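Unit 5: Surface Finish and Relief in Struck and Cast Pieces
Course notes, November. Instructor: Josefina Salinas

Read Birkett's chapter on annealing before lab. Terms defined there are not repeated in this handout.

5.1 Striking and casting

A struck piece is formed from a flat blank pressed between two hardened dies. A cast piece is poured as liquid metal and solidifies in a mold. Struck relief is usually shallow with crisp edges. Cast relief can be deeper, but small features round over and the field may show pits.

Blanks are annealed before striking to reduce hardness left by rolling. The Tunstall furnace in the lab is set to 800 degrees for the silver blanks. Do not use this setting for zinc alloy, which melts well below it.

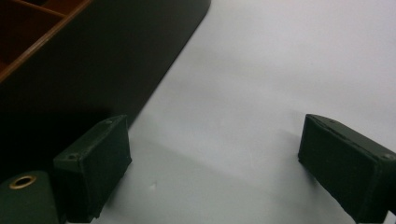 Why is sterling silver softened before it is struck?
Rolling leaves the metal work-hardened, so an untreated blank needs more force and may crack at the rim before the relief fills.

5.2 Melting points

Pure gold melts at 1,064 degrees Celsius and pure copper at 1,085. The pouring temperature is set higher than the melting point so that metal reaches the thin sections before it freezes. For the Watora bronze used in Lab 5, pour at 1,075 and preheat the mold to 300. Record both readings on the log sheet. Bíró's group lost two pours last term to a cold mold.

5.3 Color fill and contrast

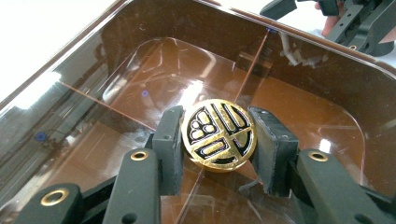

Contrast in a relief design comes from height, texture or color. Height alone reads poorly under flat light, and a polished field makes it worse by throwing glare across the detail. Color fill puts a dark material in the recessed areas and leaves the raised metal bare. A gold disc with black channels around its dots and bars stays legible even with a bright reflection on one side. Fill must sit slightly below the raised metal or it will wear first.

Soft enamel is left recessed after curing. Hard enamel is built up, then ground flush and polished. Grade both on the Mevel scale given in the lab manual.

Problems 1 to 4 go to Hayley Cropper by 4 p.m.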